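Equipment progress note for Osamu Fukuda, covering September
From: Rornside bench

Osamu — short one, we're in the middle of the quote round and I want this to you before Tuesday. Full spreadsheet to follow.

**Where we are**

- Arm and frame: in use every day, no spend needed this period.
- Gripper: still the open question. See below.
- Stacking task (the ring and peg puzzle): running. This is the work we're sizing the purchase on.
- Second station: not ordered. Waiting on your answer to the ask at the bottom.

The stacking task is what you signed off on last time as the test for any new hand. Small parts, thin edges, narrow pegs, not much room between one peg and the next. If a gripper can't do this one it won't do the kitting work either, so no point paying for it.
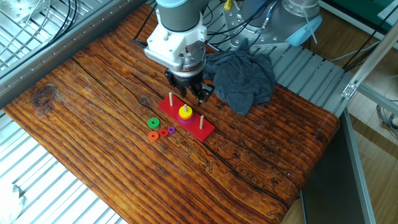

Target for the quarter was 100 logged runs on the task. We have 70. Behind, yes. Most of the lost time was set up and recalibrating after the mount was swapped, not the runs themselfs. Should be able to catch up if we stop changing hardware mid-week, which is partly on me.

**Gripper quotes**

Two suppliers came back.

Storier: cheaper unit, longer lead time. Spare fingers sold only as a full set. They want a deposit with the order.

Buthelezi: dearer unit, but the coupler is included and the spare fingers come one at a time. Support is by phone and they do pick up, I tried twice. Training half day is thrown in.

Zerkus never replied to the second email. Dropping them unless you know somebody there.

My pick is Buthelezi. The price gap mostly closes once you add a coupler and a finger set to the Storier quote, and the lead time matters more to us now than it did in spring. Didn't budget for the adapter plate on either one. That's my miss, and it's going in the revised sheet.
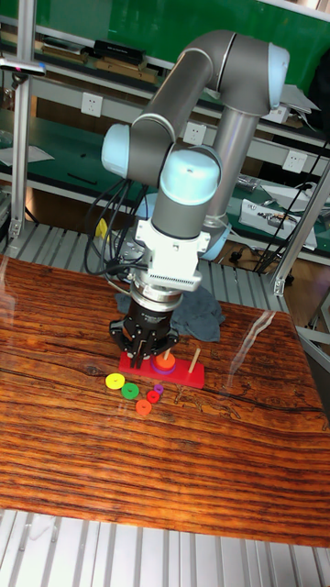 Parts and consumables next. Want a proper line for this in the new budget — at the moment it all comes out of petty cash and it's a pain to track. The puzzle set is cheap and we should just hold spares: rings in every color we use (yellow, orange, green, red, purple) plus a couple of extra red bases with the pegs. Also need a matte top for the table. The wood one we have gives a glare on the right side and I don't want to find out late that it upsets the vision work on the second station. A plain board with a dull finish would do, cut to the same size. Waiting on a price from the joinery place.

Cable management too. Add it to the list as its own item. Proper clips and a sleeve for the arm cables, the kind that bolts to the joint covers. Small money. I'd like it ordered with the gripper so we only pay delivery once.

**Second station**

Planning numbers so far:

- Floor space: confirmed, no building work
- Frame: same aluminum profile as the first one, so we can share brackets
- Power: electrician says the existing circuit is OK, want that in writing
- Controller licence: need to ask if ours covers 2 stations or if we pay again
- Staff time to build: 143 hours, based on the time sheets from the first build

The hours figure is the one I'd look at hardest. It has no slack in it for late parts. First build had late parts. 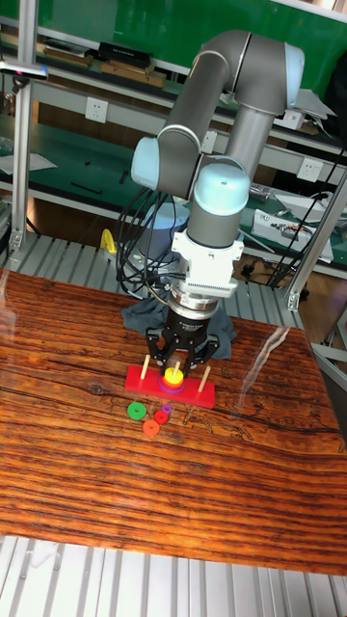 If money's tight the order I'd go in is gripper, spares, table top, then the station. Gripper can't slip. Everything in next quarter's plan hangs off having one hand we trust and not touching it after. The station can slide a quarter with no harm except that the kitting trial starts later, and the kitting people already expect that.

Would rather not lease. Looked at it, the monthly looks nice but the buy out at the end is poor and they hold the service contract the whole time. Can send you the terms if you want to see for yourself.

**Risks**

- Buthelezi quote expires end of month
- Licence question could add a cost I can't size yet
- Run count: if we're still short at the next report I'll propose moving the target, with resons

**Need from you**

1. OK to place the gripper order with Buthelezi, adapter plate included
2. OK for a consumables line
3. Yes / no / later on the second station

A one line email is fine for 1 and 2. For 3 maybe a call, afternoons are better for me.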